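Ten years at the bench in Basten

The assay lead at Tevell has been running cell viability screens long enough to remember when every readout got its own plate, and she talks about those days fondly, the way people talk about a first car. "We'd go through plates like paper towels," she says, laughing, "and then somebody would want the toxicity numbers too!"

Her group screened 248 compounds last November, and 93 went on to a second round.

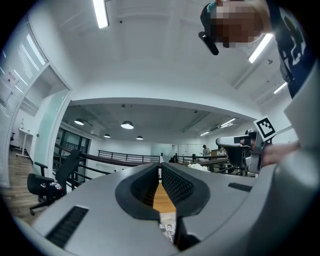

On picking a dye

She likes Prollo for live cells, though she'd never push it on anyone. "Try it on your own line first, at 10 minutes and again at 44, and see what your background does."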